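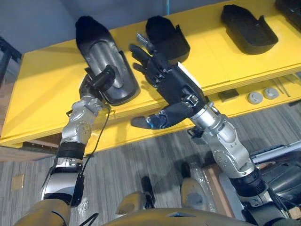

Jellwood: a README for the ballad translations list

Hi, and thanks for downloading this. Jellwood is a list of printed translations of medieval ballads and short romances, put together by me over a lot of evenings (and one very long November when I had the flu and nothing else to do). It started as a pile of index cards for my dissertation and got out of hand!

What's in it

There are 2577 rows in the main file, one for each translated text. A book with twelve ballads in it gets twelve rows, so please don't count rows and tell people that's how many books there are. I did that once in a conference talk and I'm still a bit embarrassed. The number of separate books is 1311, and those have their own file, books.csv. The two files join on book_id.

The translations cover 18 target languages. Coverage is lopsided. I read German, Dutch and Danish comfortably, so those are in good shape. For Hungarian and Finnish I leaned on library catalogs and a dictionary, and it shows.

Where it came from

Most of the rows come from the Haugen catalog, which I went through drawer by drawer before it was moved. The Plukov checklist filled in a lot of the Slavic material. It only gives the year and the translator's surname, so wherever you see "P" in the source column, expect gaps in the publisher field. The Kininden rows are school anthologies, and I almost left them out. I'm glad I didn't, as some of the liveliest versions in the whole list were made for thirteen-year-olds.

Columns that trip people up

source_text is the text I think the translator worked from. If the translator says so in a preface, the confidence column says 5. If I'm guessing from the wording, it says 1 or 2. Please look at that column before you build an argument on it.

verse is yes, no or mixed. "Mixed" mostly means the refrain was kept in rhyme and the rest went into prose.

year is the first printing I could find, and reprints are in the notes (I know, I know, they should have their own column).

Known problems

A few anonymous translations are probably in there twice under different titles. Accents got mangled in the older Czech rows and I've fixed the ones I spotted. Radio broadcasts and stage versions aren't included at all.

Using it

Free for teaching and research. Credit the list by name and say which version you used; this one is dated 29th January. If you find a mistake, open an issue with the row ID and, if you can, a scan of the title page.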